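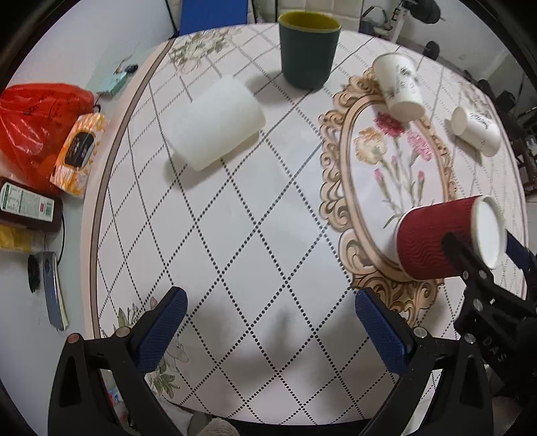
Wutetti Community Help > Work and Pay > New equipment

They gave us grippers to pick up cups with. Is this still my job?

mugs_and_saucers
Posted November 22, 2024

I clear and reset tables for Oda at the Platach site. In May they brought in a system called Jovel that is supposed to take over clearing at some point. Before it can do that it has to be shown how, and the people showing it are us. So for part of every shift I hold a gripper on a handle, with a camera on it, and pick up paper cups with two fingers that aren't mine. Stand the cup up, put it in the stack, knock over another one, start again. I have done 104 cups in one shift. I know the number because there's a counter, and the counter is on the wall.

Regular clearing still has to get done. I used to carry four mugs in one hand and wipe with the other. Now I spend half the day being slower than I was at nineteen, on purpose, and the other half catching up.

My pay is the same and my job title is the same. My supervisor says it "falls under table duties." Three things I'd like to know:

Can they add this without changing the job description?
Should I be asking for more money?
Has anyone been through this, and what happened to the clearing crew afterward?

Also my wrist hurts, but that may be a separate post.

3 answers, sorted by most helpful

nightshift_pallets

I went through something close to this in a warehouse, with totes in place of cups. Taking your points in order.

Look at your written description and find the line that says "other duties as assigned." It is nearly always there, and in a lot of places it covers more than you'd like. If you have a union or a contract, the answer may be different, so read the actual paper before you talk to anyone. If you can't find the paper, ask HR for a copy by email.

On money, don't ask for a raise for "working with robots." They will tell you what an exciting opportunity it is and you will go home with a tote bag. Ask for a training rate. Most employers already pay a bit extra to whoever shows the new hires around, and you are showing a new hire around. It just happens to need 1038 tries at a cup before it gets the idea. We asked for that and got it after 3 meetings, the first two of which were about scheduling the third.

As for the crew, we were 39 people when it started. No one was let go that year. People left and weren't replaced, and the ones who stayed ended up doing the stuff the machine was bad at: anything soft, anything sticky, anything that had rolled under something. I liked that work better for a while. Then I noticed it was all the annoying parts of my old job with the easy parts taken out. Ask now, in writing, what happens to hours once the system is live. The answer will be vague, but you'll have the date on it.

The wrist is not a separate post. Report it today. Squeezing the same handle all shift is a repeated motion, and you want it on record before it gets worse. Ask to rotate every hour.

teaspoon_77

just do it badly lol. if it learns from you it can learn to take breaks

nightshift_pallets replied: Please don't. They check the recordings, and a bad batch means you get to do the whole batch over.

frontcounter_dee

I work for a different outfit, also on Jovel, and ours has been live since the spring. It clears upright cups very nicely. Cups on their sides it manages on a good day. With a tablecloth it tends to take some of the tablecloth too, so we still walk behind it, smoothing.

My hours are the same so far. What did change is who I talk to. Guests used to hand me their cups and say something, and now they stand back and watch the machine, and if it drops one they look at me as though I should have raised it better. I miss the chat more than I expected to.

Agree on the training rate. I never asked, and by the time I thought of it the training was finished. Also ask them to take the counter off the wall. Ours came down the same week we complained.

mugs_and_saucers replied: Thank you both. Found the description, and yes, "other duties as assigned," page two. Wrist is reported. I've emailed about the rate and been told there will be a meeting.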